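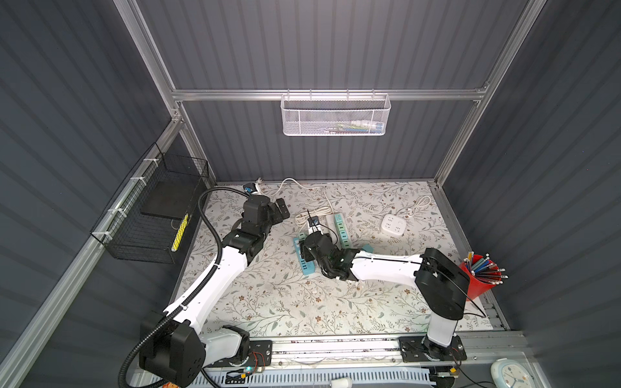 # Chapter 4: What Does a Two-Arm Cell Really Cost?

I bought my first pair of robot arms the way a lot of people buy a boat. I looked at the price of the thing itself, decided I could just about stand it, and signed. Then the bills started. Cables, brackets, a table that didn't wobble, more brackets. By the time the arms were moving I'd spent nearly as much on stuff I'd never planned for as I had on the arms (and I'd had a spreadsheet! I was proud of that spreadsheet!).

So this chapter is the one I wish I'd read first. We're going to build a budget for a small tabletop cell with two arms, line by line, and we'll keep coming back to one made-to-order job so the numbers have something to hang on. The job comes from a shop called Drivik, where my old colleague Rhydian Vaughan does the purchasing. They wanted two arms handling small household electrical goods, power strips mostly, and they wanted to know what to ask for before they called a single supplier.

## 4.1 Start with the work

Before you open a catalog, write down what the arms have to pick up. I mean a real list, with the awkward items on it. A power strip is a good test because it looks so simple. It's a long rigid thing with a long floppy thing attached, and the floppy part goes wherever it likes. If your list has cords on it, you'll want room on the table for them, and you'll want to think hard about whether one arm can do the job or whether a second one has to get in close and help. 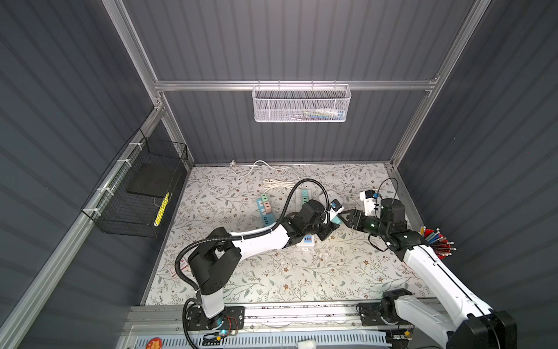

*Figure 4.1. Two arms on a shared rail, with their grippers almost meeting over the power strips.*

Look at how near each other those two grippers are. When arms share a space like this, reach is a budget item. Buy too little and they can't meet in the middle. Buy too much and you're paying for length you'll spend your days steering clear of walls. Rhydian's first quote, from Etel, was for a longer arm than the job needed, and switching to the shorter one freed up money for the rail.

## 4.2 The lines people forget

Now the part that got me. Here are the lines I add to every plan before I even look at arm prices:

- frame, rails and wall panels
- mounting plates, plus the bolts to go with them
- wrist cameras and their brackets
- cable conduit and ties
- storage inside the cell, such as wire baskets on the rails
- spare gripper fingers
- the objects themselves, with extras for when they wear out

That last one always gets a laugh in class, and then somebody goes off and prices it. Drivik set aside $541 for test objects alone. Their next line, frame and panels, came from Esholm with a delivery time of 12 weeks, longer than the wait for the arms! Put lead times in the same table as your prices. A cheap frame that shows up in May won't help you if your people start in April.

## 4.3 Leaving some room

I keep 30 percent back. My friends at Workneh think that's too much and we've argued over it for years, but I've yet to hand any of it back at the end of a first build. On a second cell you can go lower, since you'll have your own receipts to work from.

I also keep a separate pot of $1,000 for things that don't fit any heading. Don't let anyone fold it into the main reserve. It's there so you can order a bracket on a bad morning without filling out a form.

## Before you read on

Take a sheet of paper and list every object your own cell would handle. Mark the ones with cords, straps or anything else that bends. Next to each, note whether you'd want one arm on it or two. Keep the sheet handy, as we'll put prices against it in Section 4.4.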